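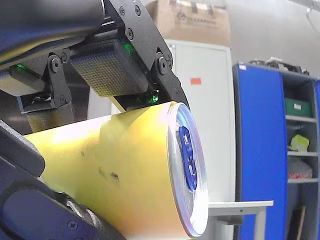 Cans, Cups and the Cupboard Under the Stairs

Every November the Kurnulberg newsletter gets a few letters asking what to do with drinks for a house full of small children and their grown-ups, and every November I start typing an answer and wander off into something else. So this time I am sticking to the drinks table, and mostly to cans, which I have come around to in a big way.

I used to be a pitcher person. I had the big glass one with the lid that never quite fit, and I loved how it looked, and I spent every party mopping under it. A tall slim can is so much easier to live with. It stands up in the refrigerator door, it lies down on its side in a drawer, and if it rolls off the counter before anyone has opened it, well, you let it sit a while and open it over the sink. Yellow is my favorite for a party (lemon, pineapple, anything in that family), mainly for the cheerful look of a whole row of them on a gray afternoon.

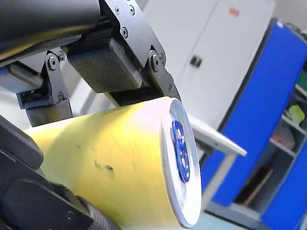

The other thing I like is how little fuss there is at the end. Our hall at Paewai went through 162 cans at the fall get-together, and clearing up took two people and one large bag each. Rinse them, tip them upside down on an old towel, and leave them overnight before they go in the recycling. If you skip the towel you will find out by morning what pineapple does to a closet floor — I did, and I was still finding sticky patches at New Year's.

For the little ones I still pour. A full can is a lot for anybody under 9, and a sturdy plastic tumbler that is wider at the top is easy for small hands to manage. Fill it halfway and no further. We keep ours in pinks and reds so they don't get mixed up with the grown-up glasses, and they stack nicely in the cupboard under the stairs, next to the paper plates.

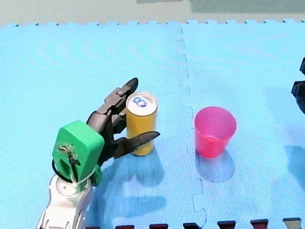 Foam play mats are a great help too, and I would put one down even if your party is mostly grown-ups. A spill sits on top long enough for you to get there with a cloth, which you can't say for my rug! Wipe with warm water and a drop of dish soap, then stand the mat against a wall to dry before you put it away.

If you have spare tumblers, the box by the door at Paewai is open for them until the end of the month.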